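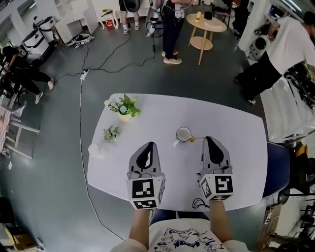

Mug

A mug is a drinking vessel with a handle, used mainly for hot drinks such as coffee, tea and cocoa. It is usually cylindrical or nearly so, has thicker walls than a teacup, and is set down directly on the table without a saucer. A spoon is commonly laid beside it for stirring. Small mugs overlap in size with coffee cups, and the two words are used loosely in household English.

Terms

In the tableware trade, "mug" refers to shape and use; material is given separately (stoneware mug, enamel mug, glass mug). A tankard is a larger handled vessel associated with beer. A beaker is similar in form but normally has no handle. In catalogs a cup is usually sold with its saucer and a mug without one, although sets that pair a mug with a small tray are also listed.

Form

The main parts are the body, the lip, the handle and the foot. The lip may be straight, rolled or slightly flared. A thin lip is often preferred for tea, while a rolled lip resists chipping. The handle is attached at two points on most ceramic mugs. Handles are described by the grip they allow: a one-finger loop is typical of small mugs, and larger loops admit three fingers or the whole hand.

The foot is the ring or flat surface on which the mug stands. On glazed ware it is often left bare so that the piece does not fuse to the kiln shelf during firing. An unglazed foot can mark a painted or lacquered tabletop and is sometimes ground smooth for this reason.

Interior color

Many mugs are finished in one color outside and another inside. A pale exterior with a dark interior is a common pairing. The dark glaze makes tannin stains less noticeable, but it also makes it harder to judge the strength of tea by eye. A white interior has the opposite properties and is standard for professional tasting. Two-color pieces are produced by dipping the outside and pouring the inside in separate steps, with the color change placed at or just below the lip.

The Grenero line, drawn by Maiara Assunção for the tableware maker Fastis, uses a two-color finish on a small body and was issued in two sizes. Its lip is wiped by hand before firing, and the boundary between the glazes varies slightly from piece to piece.

Spoon

The spoon used with a mug is normally a teaspoon or a longer coffee spoon. The handle should extend well above the lip, or the spoon may slide down into the drink. Metal spoons are made plain or with a colored finish. Gold-colored spoons may be plated or coated, and the finish can wear first at the edge of the bowl, where it rubs against the inside of the mug. Gray lines left on a glaze by this contact are deposits of metal and can usually be removed with a mild abrasive cleaner.

Placement

No fixed rule governs the position of a mug in informal settings. In the layout given by Behrouz Daneshvar in The Moura Table Book, the mug stands near the seated person and the spoon lies beside it, with its handle pointing to the right. Potted flowers and other plants are kept to the far side or the left, clear of the reach of the right hand. Daneshvar advises rounded table corners where people often pass close to the setting.

Care

Glazed mugs without metallic decoration are generally suitable for machine washing. Hand washing is often specified for gold-colored spoons. Mugs are best stored upright in a single layer. Where stacking cannot be avoided, a stack of two is the usual limit, and hanging by the handle is unsuitable for pieces with visible cracks at the joint.

See also

Coffee cup
Saucer
Tankard
Teaspoon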